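Virkance Shared Workshop
Member Guidance: Bench Tips for Small Robot Arm Builds

The following tips apply to members building or adapting a tabletop robot arm, whether at the workshop or at home. They were compiled by Leena Laaksonen and Recep Polat from questions raised at the June bench sessions.

Before mounting the arm

Clear the table completely and wipe it down. Clamp the base at no fewer than 4 points and check each clamp again after the first hour of running. A plain, light-colored tabletop is preferred, as dropped screws are easier to find on it.

Place the emergency stop where the free hand can reach it. Members working at home should fit a switched outlet strip on the near side of the table.

Cables

Leave a loop of slack at every joint and move the arm by hand through its full travel before tying anything down. Hook-and-loop straps are recommended for the first few weeks – zip ties may follow once the routing has settled. Label both ends of each cable.

Choosing practice objects

Begin with items that have flat, firm sides. Foam blocks and empty food boxes are suitable. Glassware and full mugs are not permitted on the bench while an arm is powered.

Phone holders are a useful second step. Grip the holder by its central post and keep the fingers clear of the screen. Set the closing force low and raise it in small steps. Ilari Tuominen advises lifting no higher than 125 millimeters until the grip has been repeated 11 times without slipping.

Run each new motion in simulation before trying it at the bench. Model the objects at their true size, and include anything that will stand close to the target.
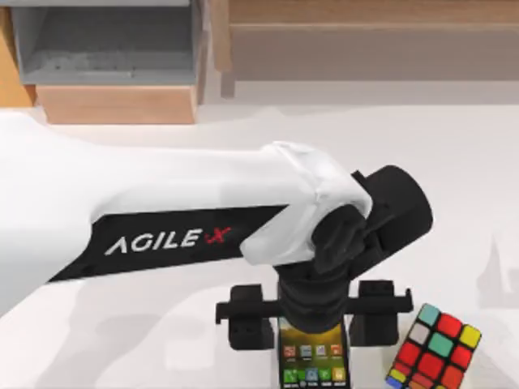 Simulated grip on a phone holder, with a puzzle cube close by.

Allow extra clearance on the side where a neighboring object stands. If the gripper must pass over it, add a waypoint directly above the target and bring the arm straight down.

Closing up

Park the arm in its rest position before switching off, as most small arms drop when power is removed. Save settings under the member's own name. Worn finger pads go in the tray marked Tresier, and requests for replacements should be addressed to Irja Aaltonen.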